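Speaker notes: Teaching kids where to stand (Pikanach coaches' evening)

Clicker's on the lectern. Water. Say hello to the Ladimstead crowd up the back, they drove the furthest.

Start with the Carnegie story. Under-elevens, bottom of the ladder, and I'm coaching third base and feeling pretty good about myself because my kids can all throw. Ball gets hit to right field, a nice soft one, and every single kid on the diamond runs at it. The catcher ran at it! Mask on and everything. The batter strolled round the bases and his grandad bought him a sausage roll before we'd got the ball back to the pitcher. (Pause here, people usually laugh at the catcher.)

So that's the talk, really. We spend all our time on catching and throwing and next to none on what you do when the ball isn't coming to you, and in a normal game the ball isn't coming to you nearly all the time.

SLIDE: Where do I go?

Talk about the question the kids ask. "Where do I go?" I used to answer by yelling. First base! Cover second! Back him up! And they'd do it, a bit late, and next time the same ball got hit they'd look at me again. I'd turned into a remote control. Rhodri Prydderch watched one of my sessions and asked me how many decisions the kids had made that night, and I stood there with my mouth open like a stunned mullet.

What I do now is freeze the play. Coach hits the ball, everyone moves, and on the whistle everyone stops dead and points at where they reckon the throw should go. No talking. You get nine arms pointing in all sorts of directions the first time and it's glorious. Then you ask one kid why. Don't ask the loud one. Ask the left fielder who's been picking grass.

Run it with no runners on to begin with, then put one on first, then first and second. Don't go near bases loaded until they're bored with the others. I went too early last season and had a kid in tears over the force at home, and that was my fault, so learn from it.
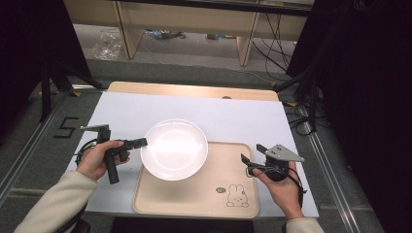
Eluned Beddoe reckons I've got this the wrong way round, and she's told me so more than once. Her line is that you can't ask a nine-year-old to think about the cut-off throw while they're still scared of the ball, so get the hands sorted and the thinking will follow. "Fear first, then feet, then brain," was how she put it in the car park, and she said I could quote her tonight provided I didn't do the voice.

(Don't do the voice.)

I think she's half right. Fear is real, and if you've got a flincher in the infield then yes, soft balls, short distance, heaps of them. But I've had flinchers who turned out to be brilliant at knowing where to be, and knowing made them braver. If you're already standing at the bag when the throw comes, you've got your feet under you and your glove up. It's the kid arriving late and side-on who cops one in the shin.

SLIDE: Backing up

Favourite bit. Slow down here, I always gabble it.

Every kid wants to field the ball and hardly any of them want to be the one behind the kid fielding the ball. So we made it worth something. At Pellier we started keeping a second score at training, and the only way to get on it is to be in the right spot behind a play. Ball gets through and you're there, 2 points. Ball doesn't get through and you're there anyway, still 2 points. That second one matters more to me, and it took a few weeks for the parents to stop asking what on earth we were clapping.

We kept the tally on the shed door in chalk. By the end of the season the whole squad had racked up 3141 between them, and when it rained in June and half of it washed off there was very nearly a riot.

Mention: right fielder backing up first on every infield throw. Every one. It's a boring long jog and they'll grizzle. Let them grizzle. Swap the right fielder each inning at this age so it's shared out.

SLIDE: Short sessions

Keep the freeze drill short. Up to 9 plays, then go and hit something. If they're rolling their eyes you've gone on too long, and I say that as someone who goes on too long.

Things to skip if we're running behind: the bit on signals, the bit about my knee.

If someone asks about tee ball: same drill, fewer bases, point at first and that'll do. They just need to notice that a base exists.

If someone asks about the kid who always points the same way as his mate: get them to shut their eyes before they point. Works a treat, apart from the one who fell over.

Finish with the catcher. Same boy, next season, ball goes to right. He takes three steps, stops, looks round, and trots back to the plate and stands on it. No play there at all, the runner pulled up at first. I clapped till my hands hurt and his mum looked at me like I'd lost the plot.

Questions till 8:30, then somebody has to stack the chairs.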